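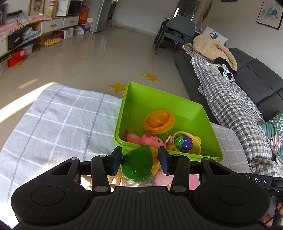

Figure 1. Hand-held gripper with a green toy piece between the finger pads, over the storage box in the living room.

Progress report to Bastlow: upkeep of hand-held gripper unit 2, July

Status
The unit is back in use after the finger rebuild. It has logged 568 grasps on the toy tidying task since then, all in the home setting agreed with Grustmont. The task sheet is unchanged: toys go into the green box one at a time, and the box stays on the checked cloth for the whole session.

Work done
Both finger pads were replaced. The old pair had gone shiny at the tips and let go of smooth plastic, mainly the rounder pieces. The new pads come from Rullex and are bonded, with no screws through the face. We let the adhesive cure overnight before the first grasp.

The pivot screws were taken out, cleaned and refitted with thread locker. The left one had backed out far enough to give the finger side play. Finger closure was then set again with the gauge block, and the zero position was saved to the unit's settings.

Checks
Operators now wipe the pads and test the pivots by hand every 25 grasps. This adds a short stop to each session. Pad wear is recorded on the Snorradóttir log sheet, same columns as last quarter.

Open problems
Small toys can collect between the fingers and the body when the operator reaches into a full pile. They have to be picked out by hand, and the closure reading is wrong until they are. A guard has been drawn but not printed.

Direct sun on the floor still washes out some of the recordings. Closing the blinds helps but makes the far side of the room too dark.

Spending and next steps
Parts came in under the amount set aside. We ask to use the remainder for 2 spare pad sets, as the current lead time would stop work if a pad tore. The guard will be printed and fitted next, followed by a repeat of the closure check with the same gauge block.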